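Chapter 9
Clearing the Worktop

Before you begin

Most of us think of the kitchen worktop as a place for cooking, and so it is, for perhaps an hour or two of the day. The rest of the time it works much harder than that. It is where the post gets opened and the shopping gets unpacked, where somebody leaves the tablets they must remember to take with supper, where a child's toy waits to be carried upstairs, and where a tissue put down for a moment can stay until the weekend. In earlier chapters we looked at cupboards and drawers, which have the great kindness of closing. A worktop has no door. Whatever you put on it, you go on seeing, and after a few days you stop seeing it, and that is really where the trouble starts.

This chapter is about the surface around the sink: what lands there, what belongs there, and how to bring it back to a usable state without giving up a whole Monday evening to the job. You will need what you learned in Chapter 2 about sorting by destination, so do turn back to it if it has gone hazy. I am a great believer in turning back. My own copy of the household notes I kept as a student is soft as flannel along the spine, and I still look things up in it.

By the end of the chapter you should be able to:

tell a resident from a visitor on any work surface
clear a shared sink area in 20 minutes or less
choose a sensible home for small things used beside water
talk to the other people in a household about a surface you all use

Residents and visitors

Let us start with two words that we shall lean on from here to the end of the chapter. A resident is a thing that lives on the worktop because it is used there, nearly every day, by somebody standing in front of it. The washing-up sponge is a resident. So is the dish rack in a home where washing-up is done by hand. A visitor is a thing that has come for some other reason and has simply not gone home.

The distinction sounds easy, and on paper it is, but real kitchens are full of borderline cases. Take toothbrushes. In a large house they would be visitors by the kitchen sink, and rather surprising ones. In a small flat, with one good tap and a queue for the bathroom every morning, they may be residents of long standing, and anyone who moves them to a shelf in another room will find them back again by bedtime. The test is always use. Ask where the thing is picked up and where it is needed next, and let the answer settle the matter - your idea of what a kitchen ought to look like can wait outside.

Paper things deserve a paragraph to themselves. Used tissues, torn wrappers and scraps from the top of a packet are the lightest visitors and the easiest to ignore, and they make a surface look far busier than it is. Deal with them first. They need no decision at all, only a bin, and once they have gone you can see what you are really dealing with. Medicine boxes come next and call for more care, because a box that has been standing near a sink may have got damp at the corners. Check the date and the instructions, keep the leaflet with the packet, and put the whole thing somewhere dry and out of the reach of children. 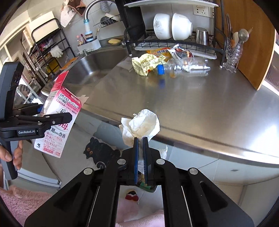

Kalinowski disagreed with the order when an early draft of this chapter was passed round, and argued that medicines should always be moved before anything else, rubbish included, since a wrapper can do no harm by staying put for another minute and a packet of tablets might. It is a fair point, and in a home with small children I would follow it without a second thought. Where everybody is grown up, I still find that starting with the rubbish gets reluctant hands moving, but do try both ways and make up your own mind.

Steel, water and the things that stand in them

Stainless steel is a forgiving material and a tell-tale one. It will put up with hot pans and wet cloths for years, and it will also show every drip, smear and ring that has been left to dry. For that reason the residents of a steel worktop want lifting up wherever possible. A wire basket hung on the wall lets a scrubber drain. A tray under the dish rack catches what runs off the bowls and cups, provided somebody remembers to empty it (we shall return to the matter of somebody in the last section). A cloth dries best when it is hung open, with air on both sides, and worst when it is wrung into a sausage and left behind the tap.

When you wipe down, work along the brushed lines in the metal and finish with a dry cloth. Move each resident as you come to it, clean beneath it, and put it back before going on to the next.

Activity 9A

Choose a surface beside a sink, at home or in the practice kitchen. Before touching anything, write down each item you find and mark it R or V. Then ask one other person who uses the surface to do the same on a separate sheet. Compare the two, and keep both sheets, as you will want them for the section on shared kitchens.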